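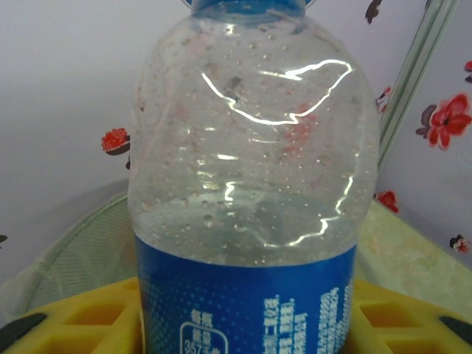 Torben Kuhlmann asked in July whether bottles should be emptied before they are collected, and whether the caps have to come off. The answer to both is in the new sorting sheet. Any water left inside is poured out, and caps stay on.

## Bottle collection, Himau site

The grant has covered four months so far. We collected 720 plastic bottles in that time, and 207 of them came in during July. Clear and green bottles are still mixed when they arrive. Lutz Janssen wants them kept apart from the start, but we have room for only one bin at present.

The bin is lined with a clear bag folded over the rim, so a full bag can be lifted out and tied. Bottles go in one at a time.

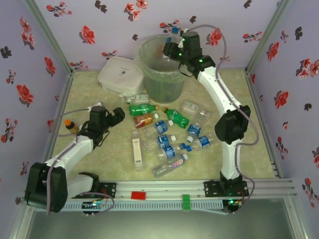 Bags are the main running cost. We have 10 left from the first order and will need more before the next report. Crushing bottles by hand saves space but takes longer, and Marlene Rathjen is comparing the two methods.

Still open:

- second bin for green bottles
- pickup time with Plillis
- printed copies of the sorting sheet

Mattes Seidel will send the cost table separately.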